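Against the Open Kitchen

The restaurant on Larow Street closed for renovation in the winter, and when it came back in May the wall was gone. I had liked the wall. It was a plain wall with a swinging door in it and a porthole window, and behind it people made dinner. Now there is a counter, a row of stools, and a full view of the people making dinner. The menu is the same except that the prices have gone up by 2 dollars a plate. I have been back three times, to be fair to it, and I would like the wall returned.

I know this puts me on the losing side. The open kitchen won a long time ago. It won so completely that a new place with a closed kitchen now looks as if it has something to hide, and that suspicion is a good part of what I want to argue with. We have been sold the idea that seeing is the same as knowing, and we pay for it in noise, heat and a certain kind of acting that the cooks never signed up for.

Start with the claim that gets made most often, which is honesty. The card on the table at the Larow Street place says the new room "lets our guests see exactly where their food comes from." It does no such thing. I can see where my food comes from in the sense that I can see a man lift it out of a plastic tub. I can't see where the tub came from. I can't see the delivery door, the walk-in, the freezer, the basement where somebody peels fifty pounds of onions, or the invoice for the fish. Everything I would want to know in order to judge whether a restaurant is honest happens somewhere else, or happened at six in the morning. What I get to see is the last five minutes, and the last five minutes are nearly always fine.

A restaurant owner will tell you that it keeps the kitchen clean. Maybe it does. It certainly keeps the front of the kitchen clean. I spent two summers in college washing dishes in a hotel outside Pernard, and we had what the manager called an exhibition station, where a cook in a tall hat made omelets in front of the guests. That station was spotless. It was wiped down so often that the finish came off the steel. The rest of the kitchen, through the door, was an ordinary kitchen, good on some days and bad on others, and the exhibition station had no effect on it whatever, except that it took the best cook away from the line for the whole of the morning. I think of that hat whenever I'm told that visibility raises standards. It raises them for as far as the customer can see, and then it stops.

What about the cooks? The argument here is that they like it. They get to see people enjoy the food, they get a little daylight, they aren't shut away like servants in an old house. I take this one seriously. Plenty of kitchens are awful rooms, and if knocking down a wall gets a window into one of them, good. But you could also just put in a window. And the people who say cooks enjoy being watched are usually the people who designed the room, or the people eating in it. I asked a cook once, at a place in Nandora with stools right up against the pass, whether she liked working out in the open. She said she'd stopped scratching her nose. She said it without any bitterness, and then she went back to her pans, and I felt bad for having asked her in the middle of service, which was only possible because there was no wall.

Most jobs contain a good deal of private slack. You mutter. You make a face at the email. You drop something and swear and pick it up. You sit down for a minute on an upturned bucket. None of this harms the work, and some of it is what makes the work bearable over a shift of ten hours. Take away the wall and you take away the slack, and what replaces it is a sort of steady, pleasant blankness that the customers read as calm. I have heard people praise an open kitchen for how quiet and focused the staff seem. Well, of course they seem quiet. There are forty strangers looking at them.

The noise, meanwhile, has moved in the other direction. A kitchen is loud. It has fans, and the fans have to be large. It has metal hitting metal. In the old arrangement most of this stayed behind the door, and now it is in the dining room with us, bouncing off the concrete floor and the bare ceiling that always seem to arrive in the same shipment. On my second visit to Larow Street I was with my father, who wears hearing aids, and he took them out before the bread came. We had a nice enough dinner in the sense that we both ate it. He told me afterward in the car what he had been trying to say since the appetizers.

There is the smell too. People talk about kitchen smells as though they were all garlic and butter. Some of them are. Others are burned oil and bleach and somebody else's mackerel, and they go home with you in your coat.

I'm told by friends who know more about the business than I do that the real reason is money, and I find this a relief, because it is the first explanation that makes sense. A wall takes up room. So does the little corridor behind it, the place where the waiters turn around, the shelf where plates wait. Open it all up and you can fit more seats, and the worst of those seats, the ones facing the stove, can be sold as the best ones. At Nicholas, which is the sort of place where they fold your napkin when you get up, the seats at the kitchen counter cost 45 dollars more per person than a table, for the same food. I have nothing against a restaurant making money. It's a brutal trade and most of them don't make enough. I only object to being told that it's being done for my education.

And it does claim to be an education. That is the part I find hardest to swallow. The idea is that by watching, we come to respect the labor. I'm not sure we do. I've sat at those counters and watched the other people sitting there, and mostly they hold up their phones for a minute when there's a flame and then go back to talking about their kitchens at home, or real estate, or their kids. A person plating forty salads in a row is very skilled and not very interesting to look at, and after the first few you stop looking. She is still there, though, three feet away, and now you are ignoring her. I don't see that this is more respectful than a door.

If I really wanted to respect the labor I could tip properly, come on time, order before the kitchen wants to close, and not send back the steak because I've changed my mind about steak. All of that can be done through a wall.

I'll grant a couple of exceptions. A lunch counter is one. At a lunch counter the same person takes your order, cooks your eggs and pours your coffee, and it would be ridiculous to put a wall between any of those things. A pizza place is another, or a noodle shop, or a taco stand, anywhere the cooking is quick and the room is small and you were going to be standing next to the stove in any case. These places were open long before it was a style. They didn't tear anything down, and they don't print a card about it. The counter is there so that food can be passed over it.

What bothers me is the imitation, the big room with seventy seats that wants to borrow the plain dealing of a lunch counter without giving up anything else. You can tell the difference by trying to talk to someone. At a lunch counter you can say, "Could I get that without onions," and the person cooking says sure. Say the same thing to a cook at one of these grand open kitchens and there will be a short, frightened pause while everyone looks around for your server.

The same habit of mind has gotten into other places, which is why I think it's worth complaining about at this length. The bakery near me has put its mixers behind glass. The dry cleaner has a window onto the pressing machines. Offices went this way years ago, and everyone who works in one has bought headphones. In each case something that was merely out of sight has been put on display, and in each case we're invited to feel that we can trust it more. I don't trust it more. I trusted the bakery because the bread was good. It's still good. The glass gets fingerprints on it and somebody has to clean those off, so there is one more job.

Trust used to be a thing you built up by going back. You ate somewhere, you didn't get sick, the soup tasted of what it was supposed to taste of, and after a year or so you stopped thinking about it. That was slow, and it asked for a little faith at the beginning, and I suppose a window looks like a shortcut. But a restaurant that would cheat me behind a wall will manage to cheat me in front of one. The cheap oil looks exactly like the good oil from a stool.

I'll probably go back to Larow Street, because the short ribs are still very good and it's a short walk. There's one table left in the rear, next to the coat rack, where a pillar blocks the view of the stove and takes the edge off the fans. The host apologized when she led me to it last time. I've asked her to put it down as my regular one.

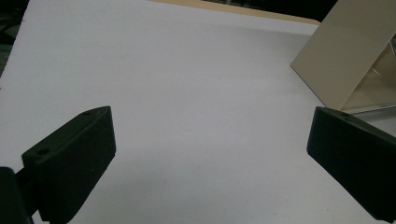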